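Mark the logbook, not the demo

Opinion, December 2023

Every January our second-year robotics module ends with a demonstration in front of three markers. Each team gets 6 minutes. The arms put a set of household objects where the task sheet says they go, and the markers award up to 60 per cent of the module for what they see. I have marked these sessions and I think the weighting is wrong.

The task is well chosen. It needs two arms, a cabinet with drawers, a tray and a few things out of a kitchen cupboard. A team has to deal with a handle, a soft object, a round one and a box with flat sides, all within one reach envelope. The difficulty is in the spread. A grasp that suits a sponge will not suit a bottle lying on its side, and the planner has to know which it is dealing with before the fingers close. 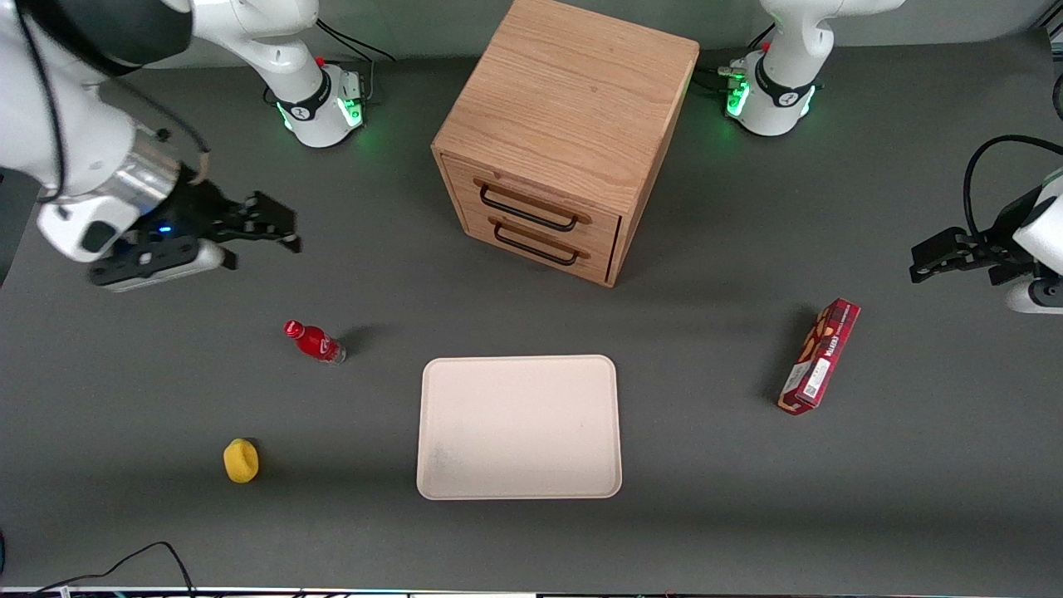

A single run says very little about any of this. Last year team Niven logged 2461 attempts over the term, with start positions, gripper width and the cause of each failure. Their demo stalled on the second object. Team Loka kept almost no records, had one good run and scored higher. Ask which group could say how its system would behave with the cabinet turned by a few degrees, and the ranking changes.

The usual defence is that industry works to demonstrations, so students should get used to them. Drillent, the firm that sits on our advisory panel, made this point at the last review. I accept it as far as sales go. Acceptance testing is another matter. A buyer who signs off a cell after one pass has bought a recording.
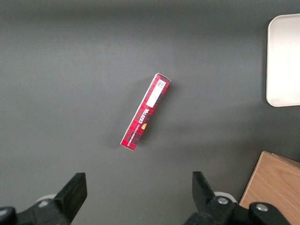

Orientation is where most of the marks ought to be. A slim carton set square to the jaws is easy. Put it down at an angle and the wrist has to turn to match, and an error that would pass on a cube will push the carton sideways or crush a corner. Teams that practise on one layout never meet this. They tune to that layout and call the result robust.

My proposal is plain. Each team runs 200 trials under a published randomisation scheme in the final fortnight, using the shared Jultisis logging template. The log carries 60 per cent. The demo stays, at a tenth, since visitors like it. The rest goes to a written account of failures, sorted by cause.

The objection I take seriously is bench time. We would need longer opening hours and a stricter booking sheet. Both are cheaper than another year of grading luck.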